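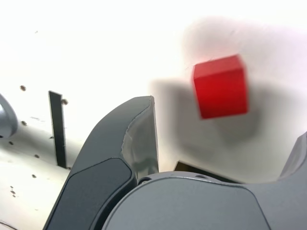

Gallery: our autumn term at the Hatden robot club

Hello all, and thank you to everyone who has been nagging me for this page (mostly parents, and one very keen grandad). I'm Kathleen, I run the club with Jarmo, and I've been promising a gallery since we went back after the summer. I'm a dreadful photographer and a worse typist, so it has taken me until Nov 4, 2023 to get it going, and I've only managed to get one picture on so far. The others will be dropped in under their headings as I fish them off the club laptop. I've written all the captions anyway while it's fresh in my head!

Quick bit of background if you're new. We're nine members this term, aged eleven to sixteen, and we're getting ready for the Drotosel round in February. The task this year is picking up and moving blocks, which sounds like a doddle until you've watched a block skid off the table for the fourth time in one evening. Our arm is called Patska. The name was Enikő's idea and I still can't get her to tell me what it means.

Red block and gripper

The one at the top of the page. That's the red cube up above the gripper, and I love how blurry it's come out, with that great soft grey smear all round it. The colour really sings against all the grey and white, doesn't it? We stuck with red because it's the colour Dénes had written his code for, and he wasn't about to start again for the sake of a nice green one.

If you look at the tall dark finger on the left you'll see the squared-off tip with the sharp corner. We've had long, long conversations about that tip. Dénes thinks a corner helps when you're going for a block that's sitting at a funny angle, Jarmo would like it rounder, and I mainly make the tea. The pale finger on the far right is its opposite number, and the two are meant to close on the block at the same moment. Getting them to do that took most of September.

Dénes and the 1000 tries

Dénes Csonka decided over half-term that he'd run the pick-up routine 1000 times and write down every result by hand. I said surely the computer could do that bit. He said he wanted to see the mistakes with his own eyes, and off he went with a pad of squared paper. He's still going, so please don't ask him for the score, he'll only lose his place. When it's up, this one will be the pad and his rather splendid handwriting.

Enikő's colour test

Enikő Kun looks after the bit of the program that finds the block. She's been trying it under every lamp we own, including one I brought from my landing. Strong light from overhead was the awkward one, as pale things start to wash out and the program gets in a muddle about where the edges are. She's fixed it by getting it to look for red first and worry about the shape afterwards. I think that's really clever, and I told her so, and she went as red as the cube.

Jarmo explains torque (again)

Jarmo Ruotsalainen taught us all about torque using a broom and a bag of potatoes. The younger ones thought it was the best evening of the term. I have some lovely ones of this but everybody is pulling a face, so I need to check with parents before they go up. If yours is in the potato pictures you'll get a message from me.

The Gál shelf

Erzsébet Deák very kindly talked the people at Gál into letting us have a set of shelves they were clearing out, and the spare motors now have a proper home! They used to live in a biscuit tin. I still go to the biscuit tin first every single week.

Practice match

We did a full run with the timer on, under Drotosel rules, which means 20 blocks and no touching the arm once it's started. The yelling was unbelievable. I won't say how many we moved as the team from over the river read this page (hello, you lot), but I went home happy and Dénes went home with a list.

Still to come

The team line-up with the new T-shirts, the wiring evening, and a short clip of the fingers opening and closing, if I can work out how to put a clip on here. Enikő says it's easy. She has said that to me before.

We've raised £1685 towards the trip, and the coach is booked. If you've got any pictures of your own from club nights, please send them over with the names of who's in them and I'll add them to the page. Thursdays as usual, half past six, and could whoever borrowed the small screwdriver set please bring it back.

Kathleen Phelan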